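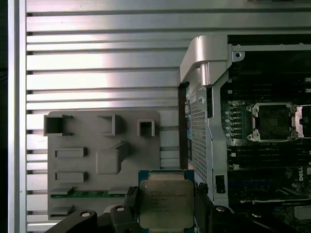
Before anything else, a word about what we were checking and for whom. The Flitgate is the bench cell that Cattaneo offers to repair shops and parts recovery outfits, and we had it on trial at Tillonell through October to see whether it could take over some of the processor and memory handling we do by hand. I went over it with Taha Sqalli, who runs our bench and has far more patience than I do. For the handling checks we used a square Intel processor, pinched by its edges between the two black fingers, with the gray fixture plate to the left and an opened Dell workstation to the right, one of its sockets empty. My comments run on a bit, for which I beg your indulgence, but I would sooner write too much than leave the next person guessing.

SECTION A - BEFORE POWER ON

A1. Emergency stop reachable from both sides of the bench
Result: Pass
Comment: Lovely big button, well placed. Taha is left-handed and had no trouble with it.

A2. Cell anchored, no rocking when pushed by hand
Result: Pass after adjustment
Comment: One foot needed half a turn. Our floor is old, so I don't hold this against Cattaneo.

A3. Gripper bolts tight and marked
Result: Tight, not marked
Comment: Please put a paint line across each bolt head so that a loose one shows at a glance. It is a five-minute job.

A4. Static grounding tested, arm and fixture plate separately
Result: Arm pass, plate to be retested
Comment: The arm was fine every time. The plate gave us a good reading and then a poor one, and we suspect our own lead. Until it has been retested, scrap parts only!

SECTION B - HANDLING

B1. Fingers hold the chip by the edges, clear of the contacts
Result: Pass
Comment: We ran 100 picks at the trial speed and stopped to look at the fingertips and the chip when they were done. No marks that either of us could find, and we did look hard.

B2. Grip held when power is cut
Result: Pass
Comment: Done five times over a foam tray. I will admit to holding my breath for the first one - the chip stayed put.

B3. Arm stops on light contact with the chassis
Result: Pass with comment
Comment: It stops promptly, but the message on the screen only says "Fault 529" and you have to go to the manual to learn what that means. Plain words would be kinder to a new operator.

B4. Socket clear and load frame open before the arm approaches
Result: Operator check
Comment: The kit we had on trial leaves this to the person at the bench. Add it to the start card, in large letters.

SECTION C - PEOPLE AND PAPERWORK

C1. Floor line 300 mm out from the cell
Result: Fail
Comment: Our doing entirely. The tape had lifted near the door. Replace it before the next run.

C2. Manual complete and kept at the cell
Result: Pass
Comment: The Cusden support plan comes with a printed copy as well as the file, and I was so pleased to have paper that I must mention it.

C3. Operator trained and signed off
Result: Taha yes, second operator outstanding

Overall: fit to continue on trial, supervised, with A3, A4 and C1 closed first. Taha has the retest booked for after lunch and will add his reading under A4.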